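Speaker notes, "The Night the Gripper Wouldn't Let Go"
September 30, 2018. Talk for the Rusu users' afternoon, Torkell.

We use cookies to remember your preferences and to see how our pages are used. Accept all. Manage settings.

Opening. Thank them for coming straight from lunch, and thank the people at Torkell for having us. Say early on that nobody got hurt, or the whole room will sit there waiting for the bad part. This is a story about a fault that cost us a lot of laundry and a fair bit of pride, and I'd like people to go home and check one setting on their own machines before they do anything else.

A little about us for those who don't know the Grarkari project. We teach arms to handle clothes. Flattening, picking up an edge, folding, putting down again. It sounds like the easiest job in the house, and my mother still thinks I am pulling her leg when I tell her how long we have been at it. Cloth is hard because it never sits the same way twice, and because a gripper that is holding cloth and a gripper that is holding nothing can look very much alike to the software. Keep that thought in your pocket, please, we'll need it in a few minutes.

(Next slide. Let them look for a bit, people always want to see where the work gets done.) 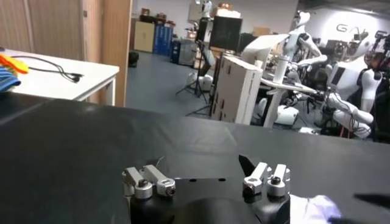

The view from the wrist camera, looking out over the black table.

What happened. We were in the middle of a long run in January, and we had got to cycle 368, which I remember because I had promised everybody cake at 400. The arm took hold of the edge of a shirt, lifted, moved over, and got the command to open. It didn't open. The controller believed it had opened, because the position reading said so, and it went happily on to the next move with the shirt still in its fingers. That meant the shirt got dragged across the table, bunched up under the wrist, and pulled tight. The arm pushed harder, as it had been told to do when it met a bit of resistance, and by the time somebody hit the stop we had a torn shirt and a bent finger link.

(Pause here. Somebody will laugh about the cake. They did not get the cake that day, and you can say so.)

Now, what I want to say first is that the stop button worked exactly as it should. I've given a version of this talk where I hurried past that, and a very kind lady came up afterward and told me I had skipped the only part that mattered to her. She was right. The button was within reach, the person standing there knew where it was, and they didn't stop to wonder whether they were allowed to press it. If your people ever hesitate over that last part, please have a talk with them.

(Next slide.)
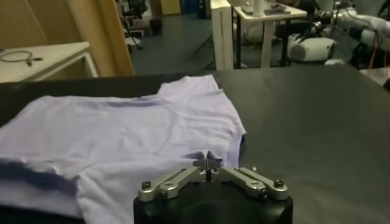 Finding the cause took us two weeks, and most of that went to looking in the wrong place. We were sure it was the motor, then we were sure it was the cable, and all along it was the reading. Our Vadix driver was reporting the position we had asked for when a fresh measurement was late, and it did so without a word of complaint. Consider what the fingers are doing at the moment of a grasp: they are pinched together at the edge of a lavender shirt, pushing a little way into a small fold. Whether there is cloth between the tips or only beside them is a very small difference to measure, and we were asking a stale number to tell us. I like to leave this one up while I talk, because people who work with boxes and bottles tend to say "well, surely you'd notice," and then they look at how shallow those wrinkles are and go a bit quiet.

If there is time, tell the part about the log. We had a log! It was a lovely log, it had everything in it, and every line of it agreed with the mistake. The commanded value and the reported value matched perfectly at the very moment the shirt was being torn, and I must have read past that line a dozen times thinking how nicely the gripper was behaving. Real measurements wobble. A reading that never wobbles deserves a second look.

(Drink some water. Check the clock. If running late, drop the next paragraph and go right to the slide.)

There's also the matter of that push-harder rule. We put it in months before, for thick towels, and it did help with towels. What we never did was put a limit on how long it could go on pushing, and we never asked what it would do if the thing in the way was its own load. I wrote that rule myself, so I can be as rude about it as I like.

(Next slide.)
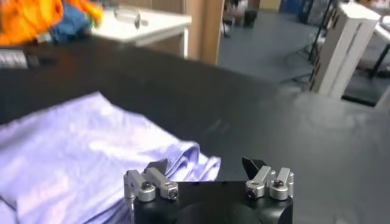

So, what we changed. The driver now raises a fault if a measurement is late, and the arm stays put until a person clears it. The push-harder rule gives up after two seconds. And we added a release check, where the gripper opens, backs away slowly, and looks again before it is allowed to travel anywhere. What it looks for is easy enough to understand from up here: there should be some clear tabletop between the two finger assemblies and the cloth, and the cloth should stay where it is when the hand moves. Soft folds like the ones bunched up near the edge of that purple fabric gave us some false alarms in the early days, and we've had to be patient with the thresholds. I would much rather walk over and clear a false alarm than order another finger link.

It does cost us time. Each cycle is about 2 seconds longer than it used to be, and over a long run you feel that, and somebody in the room will certainly ask whether we're going to take it out again. The answer is no. We may make it faster.

For questions. The one that usually comes first is whether a force sensor would have caught this. Probably, yes, and sooner, and we're fitting one, but it would have been reading through the same driver, so please fix the driver first. If anybody asks for the settings, they're on the Grarkari page under "release check," and I have a few paper copies in my bag. If anybody asks about the cake, it was lemon, and we ate it the following week.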